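The Sunday Shift

Leokadia Pawlak had folded clothes for money most of her working life, first in the back of a laundry in Temavari and then, for longer than she liked to admit, in a hotel by the harbour where the linen came down the chute at five in the morning and didn't let up until lunch. So when the girl from Zostness rang in February and asked whether she'd be interested in teaching, Leokadia said yes before she had properly heard what or whom. She thought it might be a class of teenagers. She had even begun to plan what she would say to them about fitted sheets.

There were no teenagers. There was a pair of grippers with handles, one for each of her hands, and a young man called Ju-won Han who came up the stairs with them in a padded bag and apologised for his shoes.

"You just do what you'd normally do," he told her, "only with these instead of your fingers. They remember how you moved, and later on Morris has a go at learning it."

"And who is Morris?"

Morris, he explained, was the robot, and Morris lived across town in a room with no windows, poor thing, and had so far managed to fold a tea towel, although Judit Fülöp maintained that what he'd done to it was closer to strangling.

Leokadia put the kettle on. It seemed to her that anybody who was going to be taught by her, even at second hand, ought to be taught over a cup of tea, and Ju-won was thin and looked as if he'd come out without breakfast. While it boiled she tried the grippers. They opened and shut nicely enough when you squeezed, with a little springiness to them that put her in mind of salad tongs, but oh, they were stupid at first! She reached for a sock and got the bedspread. She reached for the bedspread and got nothing at all.

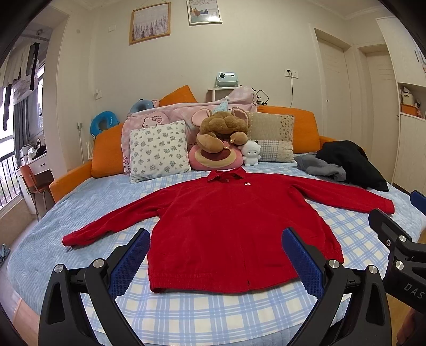 "Sleeves first," she said aloud, because she found it easier to work if she was talking to someone, and it might as well be Morris. "You always want to do your sleeves first, love, before you go getting ideas about the rest of it. Bring the arm across the chest, like you're telling someone you're sorry. Now the other one. No, don't drag it. Lift it and lay it down."

Ju-won pointed out, very kindly, that the grippers didn't record sound.

"Well, that's a pity for him," said Leokadia, and went on talking.

She had supposed it would be a matter of an hour. By the time the light had gone round to the other side of the building she had done the same fold 83 times, and each time Ju-won shook the thing out again and laid it down a bit differently, so that it never got to be quite a habit. That was the part she couldn't get over. At the hotel you'd have been sacked for undoing what you'd done. She told him so, and she told him about Beathag Nisbet, who had run the linen room and could tell from the doorway which of her girls had folded which towel — "by the corners, she said, everybody's got their own corners" — and he put down his tea and asked whether that was really true.

"Of course it's true. I could still pick out mine."

He wrote that down, which pleased her more than the cheque did, if it came to that.

They came back the next week, Ju-won and Judit Tóth as well, who was not to be confused with the other Judit and was rather tired of people doing it. Judit Tóth had opinions about speed. She wanted it slower, with a nice clean pause between one fold and the next. Leokadia tried it her way twice and then laid the grippers down on the quilt.

"If I stop there I lose the edge," she said. "You feel it slipping, so you keep going. If he learns to stop, he'll lose it too, and then he'll think it's his fault."

The two of them looked at each other, and after that she was left to do it at her own pace.

It was nearly winter when they took her across town to see him. She wore her good coat. Morris was smaller than she'd pictured, two arms on a stand and a table in front of them, and somebody had stuck a name badge on him that said Jaltel, left over from a conference. Judit Fülöp laid out a cardigan, stepped back, and pressed something.

The left sleeve came up, was carried across, and was set down. Then the right. There was a small tuck at the end of it, a turn of the wrist to get the cuff lying flat, quick and a bit fussy, and Leokadia knew it at once and put her hand up to her mouth.

"He's got my corners," she said.

"He dropped the next three," Ju-won told her on the drive home, feeling that he ought to be fair about it.

"So did I, my first day," said Leokadia, and asked whether they might stop somewhere for milk.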